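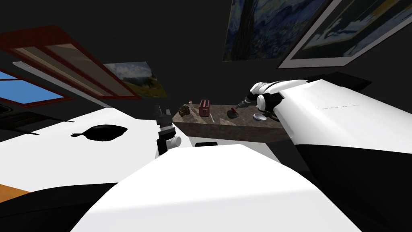
The first quotation Neria received for a two-armed kitchen robot ran to 11 pages, and the price was on page nine. Heiðrún Ingvarsson, who runs the company's ready-meal kitchens in Iltthorpe, read the first eight with interest and the ninth standing up.

"I'd been told to expect a number," she says. "I hadn't been told to expect a number with a number underneath it called Commissioning."

Commissioning, for those who have been spared it, is what you pay to have the thing you have just bought start working. It sits on the page alongside Integration, Site Readiness, Annual Licence and a line called Sundries, which in Neria's case would have covered a decent second-hand van. Anyone planning to buy a robot this year will meet all of them, and would do well to meet them early, with a pencil.

Neria is not a large firm. It makes lunches, mostly, for offices and two hospitals, and it has the usual trouble finding people who want to be at a worktop at four in the morning. The board agreed in July to look at automation. It did so in the way boards agree to things in July, with the windows open and one eye on the car park. By autumn there was a budget heading, and by winter Ingvarsson had three suppliers, a spreadsheet and a cough.

The spreadsheet was the work of Getachew Gebretsadik, the finance manager, and it has since become slightly famous in the building. It has 476 rows. He is unapologetic.

"People think a robot is a purchase," Gebretsadik says. "It's a lodger. You have to ask what it eats, how much room it wants and who is going to be in when it's ill."

Row one is the robot. Row two is the second arm, which one supplier priced separately, a bit like selling a pair of trousers by the leg. After that come the grippers, spare grippers, spare fingers for the spare grippers, and a long passage on flooring. The floor at Iltthorpe slopes gently towards a drain, as a kitchen floor should. Two of the three machines on offer wanted it level. The cost of levelling it came to more than the cheaper machine's first year of support, and would have left the drain as the highest point in the room.

It was Nanna Bech, brought in as an adviser for 10 days and still there some months later, who suggested they stop looking at brochures and start asking for simulation time. Most suppliers now have a virtual kitchen of some kind, in which a rendered robot can reach for a rendered frying pan as often as you like without anyone having to mop. Neria's shortlisted pair, Tandberg and Kütt, both offered it. Tandberg charged by the hour. Kütt threw it in free, then charged for the person who knew how to switch it on.

"You learn a lot from watching an arm go after a toaster," Bech says. "Mainly you learn how much of your worktop is elbow."

The elbow has cost more money than any other part of the project. On paper, the robot fitted. The drawing showed a neat footprint beside a counter, with a dotted arc to mark how far it could reach. The arc was perfectly true and left out the arm's own width on the way there. With both arms working over one counter, the people on either side would have needed to be a good deal thinner, or somewhere else. Gebretsadik added 11 rows. One of them reads, in full, "Where do Thursday's staff go?"

Bech's advice is to write your own test and make every supplier run it, in simulation first and then on a real machine at their expense. Neria's asked for ordinary things in an ordinary muddle: pick up a pan by its handle, move a dish along, leave the vegetables alone until told. Each task was to be tried 201 times. The original figure was 200, until Ayodele Ogbonna, the night shift supervisor, pointed out that something always goes wrong on the one after you stop counting.

Ogbonna had not been invited to the early meetings. He found out about the robot from a man measuring a doorway. He has since become the most useful person on the project, having asked the question that the consultants had not, namely who would clean it. Both sales teams said it wiped down easily. He asked them to show him, and handed over a cloth. One of them did quite well.

His other contribution concerns crockery. A simulated pan has a single, agreeable shape and stays that way. Neria's pans have been dropped by three generations of school leavers, and no two handles point in the same direction. Replacing the lot with a matching set would help the machine no end, and appears in the spreadsheet at row 212, in red.

How, then, does a modest firm budget for one of these? Gebretsadik's rule is to take the price of the machine, double it, and put that figure in front of the board before anyone shows them a video. The video should come last. Leif Bech, Nanna's brother, who sells commercial ovens and regards the whole business with the calm of a man whose product has a door and a dial, recommends leasing. Leasing does look kinder in the first year. By the fourth it has caught up, and by the fifth you have bought the robot and do not own it, though by then you may be grateful for that.

There is also the matter of what you are measuring against. Early drafts compared the robot with a full shift of cooks, which flattered it. Ingvarsson had the comparison redone against the two vacancies she cannot fill, and the payback date moved so far to the right that it fell off the printed page. She kept it there. The board, she reckons, should have to scroll.

The decision is due once the second round of tests is in. Tandberg is ahead on reach, Kütt on price, and the sloping floor remains undefeated. Ingvarsson has asked for a one-year trial of a single machine at the end counter, with the old worktop kept in storage and the right to send everything back.

Both firms have agreed in principle. Both have also sent a revised quotation, with a new line for Collection.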